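What rules do you follow for a robot arm working inside PCs?
Asked 2021-02-15 · 2,092 views · 23 shares

Hi all, hoping someone's been through this. We strip old desktop towers for parts at Closeck and we've got a small arm doing the fiddly bit (memory, cards, processor). My boss wants "written rules" before November and I haven't a clue where to start! Is the arm's own safety certificate enough? And do I need to worry about static with a metal gripper, or is that only for people with carpet slippers on?

Answer 1 (14 votes)
Certificate's fine, they wouldn't sell it otherwise. Put some tape on the floor and you're sorted.

Answer 2 (accepted)
Please don't stop at the certificate. It covers the arm as it came out of the box, and you've since bolted fingers on it and pointed it at a heap of sharp steel. Have a read of ISO 10218, and ISO/TS 15066 if people will be standing near it, then do a risk assessment for the whole job, fingers and workpiece included. Ours was four pages and most of that was me waffling.

What we wrote down at Sututari, more or less: mains lead out before the tower goes anywhere near the table. Slow speed whenever the fingers are below the rim of the case. Every part gets its own place to go, and you don't reach in to straighten one while the program's live, however tempting (I have been told off for this).

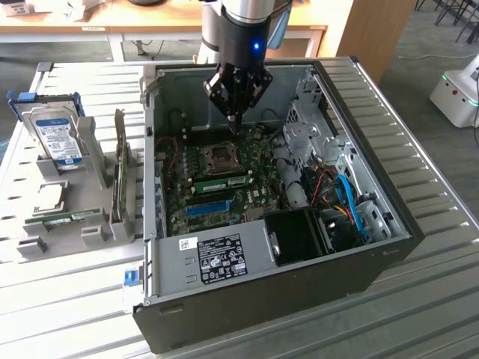 The one I'd fight for is the approach height. We stop above the board, check the position, then go down gently with a force limit set. Before that we bent socket pins like nobody's business, 600 quid of boards in one bad month!

On static, yes, earth the table and the fingers and test both. Slippers optional.

Answer 3 (3 votes)
Agree with the above. I'd add keep a log of every change to the program. We use Fudance for it but a notebook does the job.

Comments (3)
teixeira_fan: Does slow speed apply when you're teaching it by hand too?
Answer 2 author: Yes, and keep the stop button within reach.
pcbits700: Tape on the floor, lol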